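Tags: Robotics, Software, Long Reads

The Shortbread Problem

Apr 14, 2025 | By Helge Kvam
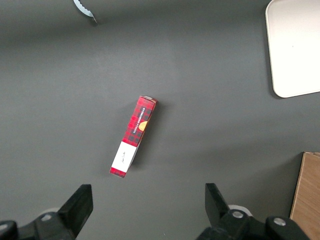 A box of vanilla shortbread between the open fingers, as the wrist camera sees it.

The first thing the planner at Clonwood gets wrong about a box of cookies is which way it points.

I'm watching this on a laptop, two feet from the arm, with a cup of coffee I've forgotten to drink. On the screen there's a thin green outline wrapped around the box, and an arrow running down its length. The arrow flips. It flips back. Then it settles, and the developer at the keyboard lets out a breath. "It used to do that for a full second," she says. "Try planning a wrist rotation while your goal keeps turning around on you!"

Clonwood is a small software shop, and I mean software. They buy their arms and grippers and bolt them together with as little fuss as possible. What they make is the part in the middle, a stack called Dimia that takes in a camera picture at one end and puts out joint motions at the other. I had come expecting to write about hands. I spent most of two days looking at graphs, and I loved it.

Back to the arrow. A long, narrow box is nearly the same shape turned end for end, so the pose estimator has two good answers and very little to choose between them. For a simple pickup that hardly matters. The fingers close across the short side either way. But if the next step is to put the box down with its lettering facing a certain direction, one of those two answers will leave it backward, and the wrist may run out of travel trying to fix things later.

The old version of Dimia picked whichever answer scored higher on each new picture. The scores were so close that a bit of glare could swap them. Now the estimator keeps both guesses alive and passes them along together, each with a weight. The planner works out a path that's good for either one, and it puts off the choice until the print on the box has settled the matter. Red tartan is terrible for this, by the way – a plaid looks a lot like itself wherever you crop it. The words VANILLA SHORTBREAD are what break the tie, along with the white panel toward one end.

I asked how many objects they test on. There are 43 in the standard set, and the developers talk about them the way teachers talk about students. A clear plastic cup is the bad kid. The shortbread is in the middle of the class, easy to see and easy to misread.

Each object gets run through a replay tool called Cekholm, and this was my favorite thing in the building. Cekholm stores every camera picture, every guess and every planned path from a run, then lets you drag a slider back to the moment things went wrong. Change a line of code, press a key, and the new version makes its decisions from the same starting point, with the old path drawn in gray behind it. Of 316 saved runs with long boxes, the old estimator flipped at least once in 286. With the two-guess version the count is down to 13. They showed me several of those, too, and were almost more excited about them than about the rest.

One of the 13 is a lovely puzzle. The estimate is right, the weights are right, and the planner still chooses a silly path, swinging the wrist nearly all the way around before coming down. The cost function charges for distance traveled at each joint, and a shortcut past the edge of a tray had been ruled out by a safety margin set too wide. So the planner did exactly what it was told and took the scenic route. Tightening the margin fixed that run and made two others worse. It's still open on the bug list, under the title "pirouette."

There's an argument going on about what comes next. Half the team wants to fold the two stages together, so that the arm can choose to move the camera just to get a better look. The others point out that a stage you can test alone is a stage you can fix before lunch. They've named the combined branch Seppälä, and in December it managed its first complete run from picture to placement. I watched it try on a saved scene. It dipped a little to one side, the weights on the screen pulled apart, and the arrow stopped moving. The separate stages would have gone straight in and waited for the print to come into focus.

Is it faster? Slightly slower, in the tests I saw. But I found myself leaning with it, head tilted, trying to read the box too.

The bug list was up on the other monitor when I packed my bag. Somebody had added a second entry under "pirouette," with a link to a run and one word: "again."

Contact us | Copyright 2025. All rights reserved. | Back to top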